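Soap making at home: the questions I get most

I'm Jordan Catterall and I make cold process soap under the name Clakby. People email me the same things over and over (I love it, keep them coming!), so I finally put my answers on one page.

Is lye really necessary?
Yep. All true soap starts with lye and fat. By the time a bar has cured properly, the lye has been used up, as long as you weighed everything right.

How do you get those strong colors?
Mica, mostly, and I stir it into a spoonful of oil before it goes anywhere near the pot. Pinks are the ones people ask about, and they can be fussy – some micas go gray or purple in lye, so I pour a tiny test batch first.

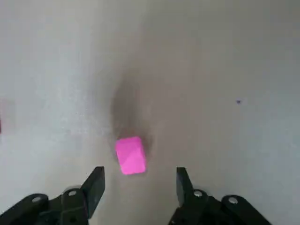 Purples are even worse, by the way. I ruined a whole loaf in March with one I'd been so excited about, and it came out the color of dishwater. My sister still uses the bars at her sink.

What temperature do you mix at?
I like my oils at 106 degrees Fahrenheit and the lye water close to that. I've gone up to 124 when I was using a lot of hard butters, but it thickens fast, so have your mold ready!

How long do I have to wait before using a bar?
Four weeks at least, six if you can stand it. Olive oil soap wants a lot longer. Put the bars somewhere airy, leave gaps between them and turn them now and then. 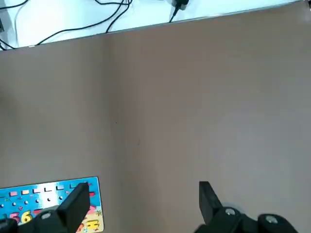

Can I use a glass bowl for the lye?
I wouldn't. Lye etches glass over time and it can crack on you. I use a heavy polypropylene pitcher, and it never gets used for food.

Do you ship?
Only within the US for now. If you're near Dunmore you can pick up – just email me first.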